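Opinion | Work & Home

By Imre Juhász
2021-12-14

We use cookies to remember your preferences. By continuing to read, you accept them.

The Case for the Ugly Table

My neighbor Trevor Sugden paid $2499 for a dining table last March and has not eaten at it since. It is a beautiful table. He told me so himself, from the couch, with a plate on his knees.

I bring this up because I have been shopping for a table too, and have come to believe that a good surface is one you are allowed to ruin. Most of the ones for sale want a quieter life. 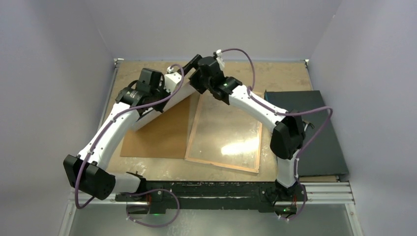
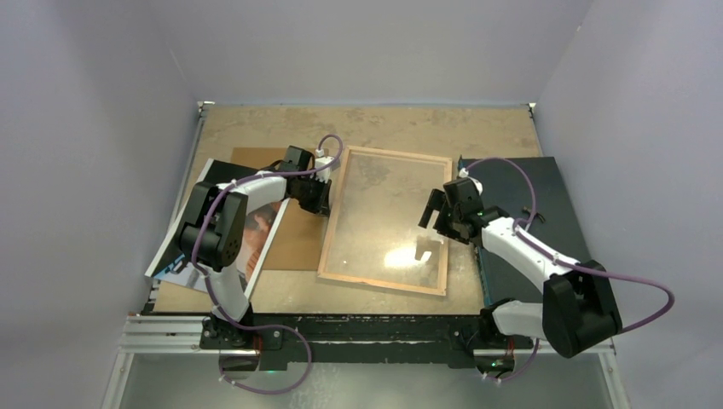
What the showroom is selling

I spent an afternoon at Firgate, where the furniture is arranged in little rooms with no people in them. The saleswoman showed me a model called the Henau. It came with a care booklet. I asked what it could handle and she said "everyday use," then went on to list the things I shouldn't put on it: hot dishes, cold glasses, citrus, newspapers, anything with feet. I do all of those before nine in the morning.

There was also a protection plan for $149, which covered accidents but excluded, if I read it correctly, dinner.

The cheaper one, at $615, had been scratched up at the factory so that it would look as if a family had lived around it for generations. I have nothing against scratches. I just resent buying somebody else's, particularly when I can make my own at home and have a gift for it.

My mother's table

The one I grew up with was bought secondhand from a man named Lakatos who was closing his tailor shop. It had been a cutting table, and it was too long for our kitchen, so you got to the back door by turning sideways. We did homework on it. My mother rolled dough on it and my father took a carburetor apart at one end, with a sheet of newspaper as his entire concession to hygiene. There was a burn shaped like an iron, and a purple stain that my sister and I each blamed on the other, and still do.

I can't remember being told to be careful of that table, and I was told to be careful of nearly everything else, including the soup.

When a surface is already marked, people get on with things. They put the pan down and cut the cardboard and have the argument. Give the same people a flawless one and they start hunting for coasters. I've watched grown adults at a dinner party hold their glasses in midair for some 70 minutes because they couldn't see a coaster and were too polite to ask.

The obvious objection

My friend Anqi Yao, who has read a draft of this, says I'm dressing up laziness as philosophy. She oils her table twice a year and enjoys it. She says looking after a thing is a way of being fond of it, and that some people might like to eat in a room that doesn't resemble a garage.

Fine. I accept the part about fondness. But Anqi also lets her kids paint on hers, so I'm counting her for my side whether she likes it or not.

As for me, I bought an old workbench top from a school that was clearing out its shop room. It has holes in it. Peas go through them. Trevor came over to see it and put his coffee straight down on the wood, and he stayed until dark.

Get our essays by email every other week. Enter your address to subscribe.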